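The Trinden Centre has supported people returning to work after long illness since it opened its doors in the former Rissanen building. Noemi Rosenthal, who has managed its sleep and fatigue program for 11 years, met with us in January to discuss what the program has learned and where it is heading.

Ms. Rosenthal began by noting that most participants arrive with a firm belief that they are sleeping badly through some fault of their own. "They have read that they must be in bed by ten and must never nap," she said. "By the time they reach us, bedtime has become a kind of test. Our first task is to lower the stakes."

The program asks participants to keep a plain written diary for two weeks before any advice is given. Devices are permitted but are not required, and the centre does not collect readings from them. Ms. Rosenthal explained that the diary records only the time of going to bed, the time of getting up, and a short remark on how the day went. "A person who writes 'tired but managed the shopping' has told me a great deal," she said.

Asked about the bedroom itself, she was cautious. The centre does not promote any particular mattress, and it discourages participants from spending large sums before the diary is complete. "Keep the room cool and dark, and keep work out of it if you have the space to do so," she said. "Many of our people live in one room. We do not tell them to stop using the bed during the day. We ask them to clear it an hour before they intend to sleep."
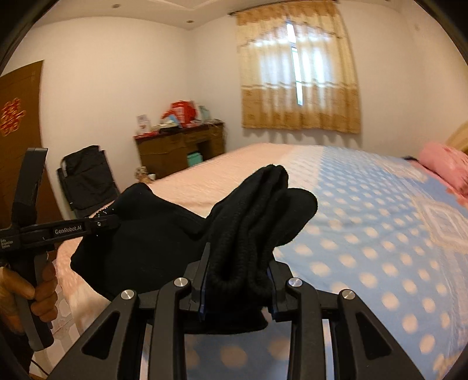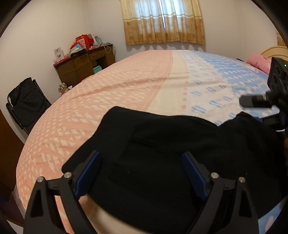
That hour, she said, has proved the most useful part of the program. Participants choose one or two small household tasks and do them in the same order each evening. Tobias Escobedo, an occupational therapist who joined the centre in October, has been reviewing the diaries to see which routines last. His early reading is that the shorter ones do.

"People design an evening for somebody with far more energy than they have," Mr. Escobedo said. "We cut it in half, and then we often cut it again."

Both were frank about the limits of the work. The program does not treat sleep apnea or other medical conditions, and participants who report loud snoring or waking short of breath are referred back to their family doctor. Shift workers remain the hardest group to serve. Ms. Rosenthal said the centre had tried a separate stream for them and had closed it when attendance fell away. "We held it at four in the afternoon, which suited our staff and hardly any of the nurses," she said. A revised version, offered by telephone, is under consideration.

Almost 100 people completed the program last year. Funding has been confirmed for the coming year, and the waiting list will reopen once a second group leader has been hired. Referrals may be made by a doctor, an employer or the participant directly.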